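Practice Pads and Loose Thread: Keeping a Stitching Corner at Home

I gave up one end of my workbench to suture practice last March, and it has been a thread magnet ever since. Snippets in the vise, snippets on my socks, one in the butter dish (don't ask). I'm up to 4,000 knots now by my tally sheet, and these are the habits that have stuck.

Start with the pad. Mine came from Zikater and it slid all over the bench until I put a square of rubber shelf liner under it. Cheapest fix in the whole shop! Wash a silicone pad with dish soap and lukewarm water, pat it dry, and let it air out before it goes back in the box. If it still feels tacky, a pinch of cornstarch rubbed in with a fingertip takes care of it.

Next, use up your cuts before you make new ones. A pad with three cuts in it gives you plenty to do. I put a single knot across one, then go close another from end to end, and when I come back to the first I can see straight away if my hand has improved. Change thread color too. Dark thread shows up nicely on a skin-toned pad -- pale thread all but vanishes under a bright lamp, and you'll be squinting for the tail.
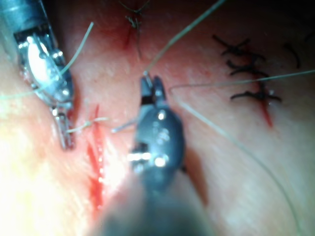
One reader wrote in to say she leaves every tail a full finger-width long until the whole row is finished, then trims them all in one go, and that her knots quit slipping once she did. She also tips her lamp to the side so the glare stays off the cut. I've tried both and I'm keeping both, though I still trim too early when I'm in a hurry.

About those snippets. I tape an open sandwich bag to the edge of the bench and drop every end straight in. For the ones that get away, a lint roller beats a brush by a mile. Needles never go in the bag, of course! They go in a lidded sharps container, up on the high shelf, and I check that every one is in there before I switch off the lamp.

Long strands tangle, so I cut mine shorter than I think I'll need and wind the spares on a piece of cereal-box card with a notch at each end. My last Munteanu spool gave me 29 cards, and they all stand up in an old recipe tin.

Wipe your tools down when you finish and leave the jaws a little open in the drawer -- closed ones hold water in the hinge and that's where mine rusted. I still need to find a drop of oil for that pair.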